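Shared Tools, Shared Arm: A Workshop Builds Its Robot Twice

By Marlene Lemieux

The Clutholm Workshop occupies the ground floor of a former print shop on Endham Street. Members pay a monthly fee of 90 dollars for access to the wood bench, the metal lathe, two sewing machines and a small electronics room at the back. In October, that room became the home of the workshop's most ambitious group project to date, a tabletop robot arm that members are building, wiring and programming on their own time.

The project is led by Rajitha Mollah, a member since the workshop opened. She trained as a machinist and now repairs bakery equipment for a living. Her proposal to the membership ran to a single page. It asked for bench space, a locked cabinet and a budget of 1773 dollars, and it set one goal: the finished arm should be able to pick up ordinary things from a table and put them away in a basket.

The membership approved the request with one condition. No motor was to be powered on the shared bench until the group could show that its control software behaved as intended. Several members had small children who visited on weekends, and the bench stands beside the main walkway.

The condition shaped the whole project. Before any metal was cut, the group built the arm in software, together with a room and a table for it to work on. Ms. Mollah refers to this version as the Sivton model, after the street where she drew the first sketches at her kitchen table. Every change to the control program is tried in the model first. A member who wishes to run new code on the hardware must bring a log of its runs in simulation.

The simulated workspace is furnished with the kinds of items the group hopes to sort. Members may rearrange the table as they please, provided the starting layout is saved with the log.

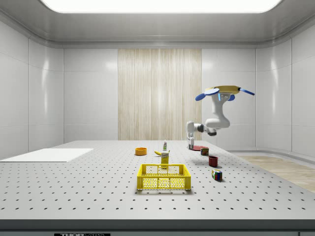 The simulated arm over its perforated table, with a yellow basket among the household items to be sorted.

Choosing the objects took longer than expected. A box of cereal or crackers has flat sides and is easy to describe in code. A banana has no flat sides at all, and a mug may be taken by the rim, the body or the handle. A plate lying flat offers two slim fingers very little to hold. The group keeps a shared list of such difficulties, and each entry is assigned to the member who raised it.

The physical arm is coming together more slowly. Its base was turned on the workshop lathe from a piece of scrap aluminum. The upper link has been made 3 times, first in plywood, then in printed plastic, and most recently in aluminum tube with printed end caps. The plywood version flexed under load, and the plastic version cracked at a bolt hole. The tube has held so far, although it added weight that the shoulder motor must now carry. The software model was corrected to match, and a full evening was given over to weighing parts on a postal scale.

Differences between the two arms remain the chief technical concern. In software, a joint told to turn to a given angle arrives there. On the bench, the belts stretch slightly and the elbow settles a little low. The group measures these errors with a dial gauge and enters them in the model, so that the simulated arm shares some of the faults of the real one. "We would like the model to be as imperfect as we are," Ms. Mollah said. "A program that only works in a clean room is of limited use to us."

The first powered test before the membership took place on 23/03/2019. The arm lifted an empty tea tin, moved it sideways and set it down inside a taped square. It was then asked to repeat the motion with a mug, and the fingers closed short of the handle. The cause was traced that evening to a camera bracket that had been bumped while the bench was being cleared. The bracket has since been pinned in place.

Participation is open to all members, and no background in programming is required. New arrivals generally begin with the Choi board, a small motor controller that the group assembles from a kit and uses for practice. The build notebook, which stands at 121 pages, is kept on the shelf above the bench and may be read by anyone in the building. Entries are signed in ink, and failed tests are recorded in the same detail as successful ones.

Work now turns to the gripper. The present fingers are bare aluminum and tend to slip on glazed surfaces. Two members are casting replacement pads in silicone, and a third is adapting the model so that the softer pads can be tried there before they are fitted. The group meets on the second and fourth Thursday evenings of each month, and visitors are asked to sign in at the front desk.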